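3. Materials and Methods

3.1 Wood selection and conditioning

Boards were bought in January from two sawmills, Heiskanen and Ovlow, and were cut from the same species group so that differences in density would stay small. All boards were plain-sawn. Boards with knots wider than 9 mm, with pitch pockets, or with grain that ran out of the face within the test length were set aside. The remaining stock was stored on stickers in a closed room until its weight no longer changed between weekly readings.

Rails and rungs were cut from the conditioned boards and labeled by board of origin. No two rungs in the same joint series came from the same board. Rails were planed on all four sides. The orientation of the growth rings at the end of each rail was marked in pencil before drilling, as earlier trials by Marquez and Carrier had suggested that ring angle affects how a round mortise changes shape during a humidity cycle.

3.2 Joint types

Three joint types were compared. Type A was a round tenon glued into a blind round mortise. Type B was the same joint with a single cross pin driven through the rail. Type C was a square-shouldered tenon in a rectangular mortise, glued and not pinned. The depth of the mortise was held constant across the three types. Glue was applied to both faces and the parts were clamped overnight.

For each type, 40 joints were made. Joints with visible squeeze-out gaps, or with tenons that could be turned by hand before the glue was applied, were rejected and remade from the same board where enough length remained. The rejected joints are not included in any of the results given in Section 4.

3.3 Grain direction and rail loading

Open wooden racks are often set at an angle to the floor, or leaned against a wall, and in that position the long rails carry load in two ways. Part of the load acts along the rail and part acts across it. The part acting across the rail bends it and tends to open the joints on the upper side. Where the grain runs straight along the rail, this bending is resisted well. Where the grain slopes, the same load produces tension across the fibers, and splits tend to begin at the edge of a mortise.

The slope of grain was measured on two adjacent faces of every rail, following the method of Wijaya. A scribe was drawn along the face under light pressure and allowed to follow the fibers. The combined slope was then calculated from the two readings. Rails with a combined slope steeper than the limit set for the study were moved to a separate group and tested last.
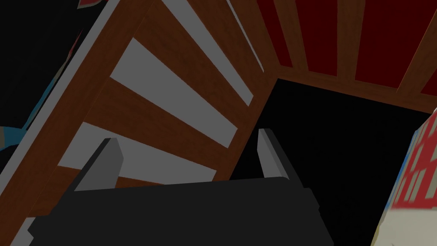
Figure 3. Rack-like wooden structure at a steep diagonal, with visible grain on the long outer rail (rendered view).

The angle of the rail matters more for tall racks than for short ones. In a short rack the weight of the stored goods sits close to the base, and the bending moment at the lowest joint is small. In a tall rack with the same load spread over its full height, the lowest joint sees a larger moment and is also the joint most exposed to damp floors. Woo reached a similar view in a survey of storage furniture in rented housing, in which loose lower joints were the most common fault reported.

3.4 Humidity cycling

All joints were placed in a climate chamber (Dulo) and passed through repeated wet and dry stages. Each stage lasted long enough for matched control blocks to reach a steady weight. The blocks were cut from the offcuts of the rails and were weighed each Thursday. Type A and Type B joints shared the upper racks of the chamber, and Type C joints were kept on the lower rack. Positions within each rack were changed between stages to reduce the effect of uneven air flow.

3.5 Cyclic and static loading

After cycling, each joint was clamped by the rail in a steel fixture and loaded at the free end of the rung. The load was applied and removed 3,000 times. Rotation at the joint was read from a dial gauge at the start, after 2,000 cycles, and at the end. A joint was recorded as loose if the gauge did not return to within the set limit of its first reading. Joints that were still sound were then loaded to failure in a test frame (Hirine) at constant speed.

Failures were sorted by eye into four classes: glue line failure, tenon break, rail split, and mixed. Sorting was done by Paewai and Carrier separately, and joints on which they differed were cut open along the axis of the tenon and examined again. Rail splits were traced back to their starting point, and the distance from that point to the mortise edge was measured with a steel rule. Moisture content at the time of failure was found by oven drying a slice taken next to the joint.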